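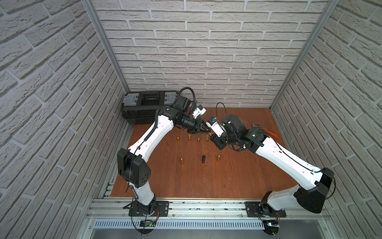
Search this site Enter keywords Go

MEDIA RELEASE

Sosby Materials opens yttrium separation line at Endton

ENDTON, July — Sosby Materials has commissioned a solvent extraction line for the separation of yttrium from mixed heavy rare earth feed at its Endton plant. The line produces yttrium oxide for use in ceramics, phosphors and laser crystals.

Yttrium (atomic number 39) is not a lanthanide, but it occurs with them in nature. Its trivalent ion is close in size to that of holmium, and the two elements follow each other through most stages of ore treatment. Separating yttrium from its heavy neighbours requires many repeated contacts between an acidic aqueous solution and an organic phase containing an extractant.

The Endton line has 40 mixer-settler stages arranged in three banks. The first bank removes the lighter elements, from lanthanum to gadolinium. The second separates yttrium from dysprosium, holmium and erbium. The third scrubs remaining impurities from the yttrium stream before it is precipitated as the oxalate, filtered, and calcined to the oxide in a gas-fired kiln.

Feed is supplied as a mixed carbonate by Quintanilla Minerals under an agreement with a term of 11 years. The carbonate is dissolved in hydrochloric acid on site. Iron and aluminium are removed by adjusting the pH ahead of the first bank, and the resulting solids are thickened and sent to a lined storage cell.

Process control is based on samples drawn from 13 points along the circuit. Samples are analysed by inductively coupled plasma mass spectrometry in the plant laboratory, and flow ratios are adjusted on the basis of the results. Holmium is the controlling impurity in the second bank — its level sets the scrub rate for the stages downstream.

Heavy rare earths recovered alongside the yttrium are stored as a mixed chloride solution. Sosby Materials is evaluating a further circuit, known as the Buvgate project, to separate dysprosium and terbium from this solution. Bench work is under way and no decision on construction has been made.

Product specifications and safety data sheets for the yttrium oxide are available on request. Technical inquiries should state the required particle size and the maximum acceptable level of each impurity.

ENDS

Contact us | Copyright Sosby Materials | Back to top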